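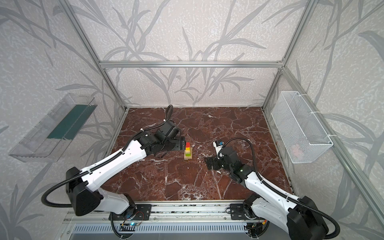
Blocks on the red marble, bamboo wallpaper behind.

I've been meaning to write about the bus drivers' strike in Tustley since September, and every time I sit down I end up making tea instead. So bear with me, I may wander a bit.

You probably know the outline by now. The drivers at the Brondwood depot walked out over split shifts, the kind where you work the morning rush, go home for a few hours and then come back until after dark. My neighbor Efraín Escobar has driven the 77 for most of the time I've lived on this street, and he told me over the fence that he hadn't eaten supper with his kids on a workday all summer. That stuck with me.

I walked down to the gates at 5 in the morning with a big pan of cinnamon rolls (I'd made far too many, as usual) and it was colder than I'd dressed for. People were friendly! A woman in a green hat showed me the petition, which had 1,024 names on it by then, and I added mine with a pen that barely worked. A tow truck came by and honked the whole length of the fence – everybody waved.

I do feel for the folks who were stuck. Getting to the clinic in Beltbridge without a bus means two rides from somebody kind, and my friend Mrs. Mamani missed an appointment she'd waited ages for. She was cross with both sides and said so, at some length, in my kitchen.

Talks start up again soon, I hear. I'm told they've at least agreed on which room to meet in. If you're on the 77 route and need a lift to the grocery store meanwhile, leave me a comment and I'll see what I can do.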